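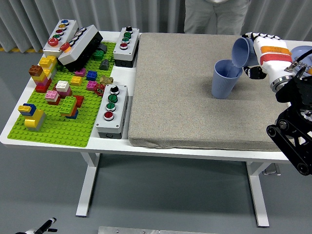 Cup-to-cup pour position over the felt, button boxes at left.

Subject: Re: Honell hand on trial - keep or send back?

Replying to the question below, with apologies to anyone who has already heard me on this at the kettle.

The Tolum arm is fine. It was fine last year and it will be fine when we are all dust. The hand is the bit on offer, and Skanddale want an answer by the end of December.

For: it holds a ribbed plastic cup on its side without squashing it, which the old gripper regarded as a matter of opinion. Over 190 pour attempts with dry rice we had 53 spills, most of them before I reread the chapter on wrist offsets.

Against: the manual is a translation of a translation. Page 3 advises us to "greet the thumb before torque". I have been greeting it every morning. Calibration still drifts by lunch.

The push-button boxes are a separate sorrow. It can press the coloured buttons well enough, but the selector knobs defeat it, and Skanddale's brochure has a whole colour spread about knobs.

My vote is to keep it if they throw in the spare finger set and drop the service plan. Ticket 707 has the logs.

Bošković bench

> Has anyone got a view on the trial hand yet?
> The quote lapses soon and I'd rather not
> pay for a year of servicing on something
> that lives in a cupboard. Is it any good
> with cups, and can it do the panels?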